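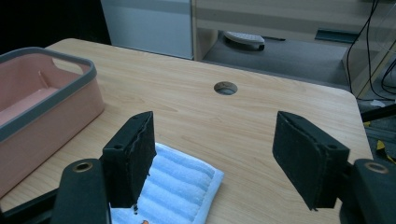

Towel folding moves to the second floor

Starting Sat 29 November, part of the towel folding at the Skolport laundry will be taught to the machines on the second floor. The work is done with hand-held grippers. A person holds one, picks up a towel, folds it and puts it in a basket, and the recording goes to Joltance, the firm that is building the folding arms. The training room has been open since July and has sent off 1146 usable recordings so far.

For the people on the folding line, the main change is the schedule. Each shift will send 2 people upstairs for 45 minutes at a time, and then they swap with the next pair. Time upstairs is paid at the normal folding rate and counts toward the shift. Orvokki Kemppainen keeps the list, which hangs by the time clock. If you have wrist or thumb trouble, tell her before your turn and she will move you to labeling the recordings instead – that is desk work and needs no gripper.

Folding with a gripper is slower than folding by hand. Eino Seppälä, who has been on the line longer than most of us, took a week to get comfortable with it. His advice is to take hold of the towel close to the fold and not to squeeze hard. Ribbed towels are easier to keep hold of than the thin flat ones. Please also check the foam pads at the start of a session. They fray with use, and new ones are in the drawer marked Drunix.

Several people have asked what happens to the line once the arms are running. The plan Gergely Bíró gave the shift meeting is for five arms, all on small towels. Sheets, robes and anything that needs a stain check stay with people. No positions are being cut under the current agreement, but two openings on the evening shift will not be filled, and he said so plainly. The agreement comes up for review next year, and Onni Peltonen will sit in for the folding line. Give him your questions in writing if you can.

The next round of training sign-ups is open now. Day shift goes first.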